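An afternoon with the grippers at Brutside

Written up with a cup of tea and rather sore wrists
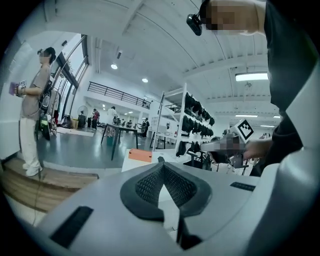 Getting kitted up near the windows. The rack of black gear is over on the right.

I have been meaning to go to one of the Brutside open days ever since my neighbour came back from one in September talking about nothing else for a fortnight. It's a fair trek from Balham (two trains and then a bus that goes all round the houses before it remembers where it's meant to be), and I very nearly turned back at the second change when the rain came on. I'm so glad I didn't. I had a lovely time, and I've come home full of things to tell you, so do settle in.

The place used to be a carpet showroom, or so the man on the bus told me, and you can believe it once you're inside. It's one great big bright room with a mezzanine up above and a polished floor that made me want to take my shoes off and slide. The people who run it go by the name of Masri, and what they do, as far as I can explain it, is teach robot arms to do ordinary household jobs by having ordinary people do the jobs first. You wear a little camera strapped to your forehead and a pack on your back, and you work with a gripper in each hand in place of your own fingers. Everything the grippers see and do gets saved, and later on a robot has a go at learning from it.

Syafiqah Ismail met us at the door and looked after our group all afternoon. She has the patience of a saint. I must have asked her forty questions before I had my coat off, and she answered every one as if it were the first time anybody had thought of it. I wanted to know why they don't just film people's hands, and she said they do some of that as well, but a robot hasn't got hands like ours, so it helps enormously if the person doing the job is stuck with the same two fingers that the robot will have. I thought that was rather clever, and rather humbling too, once I'd had a try.

Because we did get to try! I hadn't expected that. I thought it would be a talk and a biscuit. First you are given a number on a card, then you're helped into the pack, and then somebody fusses with your head strap until the camera is pointing down at the place where your hands will be. Mine kept sliding up – I have what my mother called a slippery forehead – and it took three goes to get it to stay.

The gripper itself is a nicer thing to hold than I'd imagined. The pads on the fingers have a sort of diamond mesh pattern to them, and there's a square black and white marker on top, a bit like the codes you scan to see the menu in a café. Syafiqah explained that the pattern helps the computer work out where the gripper is and which way it's tilted. You squeeze to close and let go to open, and that is the whole of the instructions. A child could follow them. Doing anything useful is another matter.

My job was to fold a tea towel. I have folded, I would guess, several thousand tea towels in my life, and I have never once had to think about it. With the grippers on I stood there like someone trying to play the piano in oven gloves. You can't feel the edge of the cloth, so you have to look for it, and you find you've been relying on your little finger all these years without giving it any credit whatsoever. My first fold came out as a kind of lump. The second was better. By the fifth I had got into a rhythm, and I was quite put out when my turn was over.

Kátia Rezende, who was in the group with me and had come all the way from Plilville, was a natural. She was given cups to stack and did it as though she'd been born with pincers. She used to decorate cakes for a living, she told me over the tea urn, and she thought it was all in keeping the elbows close to the body. I tried this at home with the barbecue tongs and I do think there's something in it.

Afterwards there was a short talk with some slides, and I wrote down the numbers because I know one or two of you like that sort of thing. They have saved 3,211 goes at folding so far, and they threw away 2,264 goes at the cup stacking when they changed the shape of the fingers, which must have been a sad day in the office. There have been 107 visitors through the open days this year. I asked whether my lump would be kept and Syafiqah said yes, certainly, the muddled ones are useful too. I was absurdly pleased.

Then we watched a robot arm fold a cloth on its own. It was slow, much slower than I'd thought it would be, and it stopped for a long while over the last corner in exactly the way I had. A gentleman behind me muttered that his wife could have done the whole airing cupboard by then. It got there in the end, a bit crooked, and we all clapped.

If you fancy going, the sessions start at 2 and last until 7 if you stay for the talk and the questions. Wear something comfortable with sleeves that won't get in the way, and have a proper lunch first, as the biscuits go quickly. They are planning another one in the spring and I've already put my name down. Kátia and I are going to meet at the station beforehand, and I've been promised a go at the cups.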